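Small parts corner: what goes in the white trays

The small parts corner at Drornley has been open since October, and members have asked for a short note on how the trays are meant to be used. Nanna Bach and Tudur Sayce wrote the house rules below after the first month.

The trays are the shallow white ones with rounded corners. We bought 30 of them from Gusico and they are numbered on the labels kept in the drawer. Please take one tray per job. If a job needs two, tell whoever is on the desk so that the list stays right.

Put the tray down on a clear, pale surface before you tip anything into it. White bits on a white table are hard to find again, so keep them inside the rim. Leave a hand's width between the tray and the edge of the table. 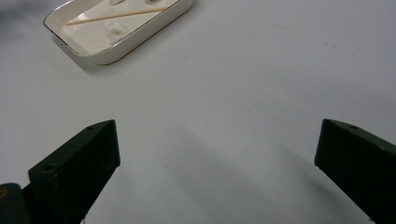

Working over the tray

Pick up and put down small items over the tray, with both hands in front of you. If something slips it should land inside the rim. Thin wire is the usual trouble. It springs when you let go of one end, so hold both ends until it is lying flat.

Keep cables off to the side and away from the tray. Two trays were pulled to the floor by cables in the first month and Huệ Đồng spent most of an evening on her knees with a torch.

The white boards can be used under the trays on the low platform. Put them back against the wall when you finish, and wipe them with a damp cloth only. The spray cleaner leaves them sticky.

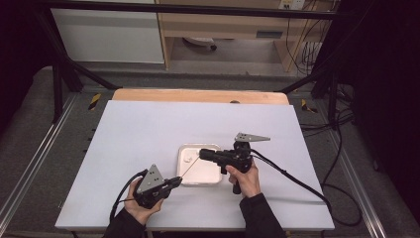 A tray in use on one of the white boards, with a small white item inside.

Returning trays

Empty trays go back on the second shelf, stacked no more than 9 high. Anything left in a tray at closing time is moved to the lost parts box, which Ragnheiður Fogh sorts once a month. Items are kept until the next sort and then go into the general stock.

Lids are on order from Vevia. They cost £126 for the set and should arrive before the next newsletter. Questions about the corner can be left at the desk for Nanna.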